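Hudton Hall Kitchen – Monthly Safety Checklist, February

1. Crockery
Chipped or cracked items removed: Yes
Comment: Two mugs thrown out. Bowls and plates OK.

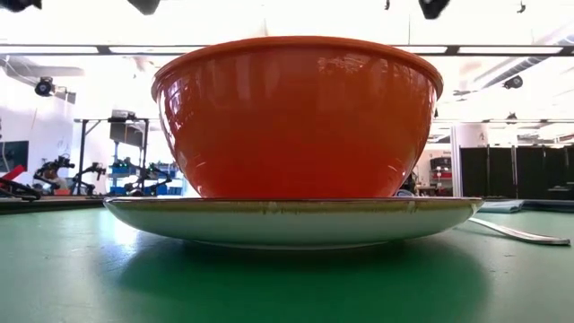 2. Fire
Extinguisher gauge in green: Yes
Fire blanket on hook: Yes
Exit to Colham Street clear: No
Comment: Folding chairs stacked by the door again – moved during inspection. Recheck in 3 days.

3. Electrical
Outlets and cords: Pass
Comment: Kettle tag 885 is out of date. Do not use until retested.

4. Floors and work surfaces
Trip hazards: None
Surfaces sound: Yes
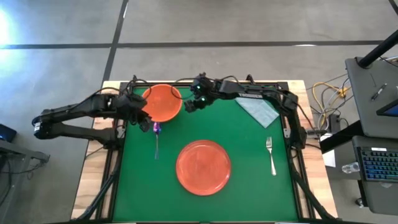

Mat at the sink is curling at one corner – replace before the Gredby supper.

5. First aid
Kit complete: No
Comment: Burn gel missing, 11 bandages left.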